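Home | Updates | Grants | Contact

Flidham Shared Kitchen — August progress note
To: Binta Onuoha
From: Impi Niskanen

Binta, quick one before the Saturday lunch, sorry its later than I promised.

Where the money went. Of the 2000 for the kitchen, 400 is still unspent. Shelving done, second sink done, plumber paid (Marek has the receipt, will scan). The 200 set aside for crockery is gone, all of it on plates and racks from Sunia. Delivery was free so we got a few more than planned.

Plates. The old white ones were chipped badly and we binned the worst. New ones are plain colors, mixed — pinks, blues, a teal, a purple, a dark gray. Abimbola wanted all one color. I said mixed, so when one breaks we replace it with whatever is in the shop and it doesnt look odd. She has come round, mostly.

Racks. Light wood, slatted, grooves for the plates. Happy with these. The wire ones rusted and marked the worktop.

Table. Butcher block, no complaints. Oiled once in spring, wants doing again before the cold weather. Not in the budget, Oluwaseun has half a tin left over from his own counter.

Lunches. 24 people at the last one, which is the most the room takes with the chairs we have. Two sittings from now on, 12:00 and 1:15. Means washing up in between, and teh washing up is the slow bit, so plates need to be cleared and racked as they come off the table and not left in heaps at the end.

Behind on: labels for the shelves. Also the extractor fan, still waiting on Olaniyan for a quote, chased them twice. If it comes in over the 400 I'll have to come back to you. Could we carry the balance past the end of the grant period? Need a yes or no on that one fairly soon.

Share (3) | Comments (0)

Get our newsletter — enter your email to sign up. This site uses cookies. Accept | Settings

Next steps. Plates live by the table for now, till the low shelf is labeled, then they move over there.

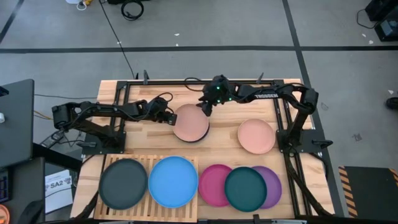
Fan quote goes to you the day I get it. Marek is doing the full spend sheet and will send it seperately, ring him if the plumbing line looks off, we split it over two invoices.

Impi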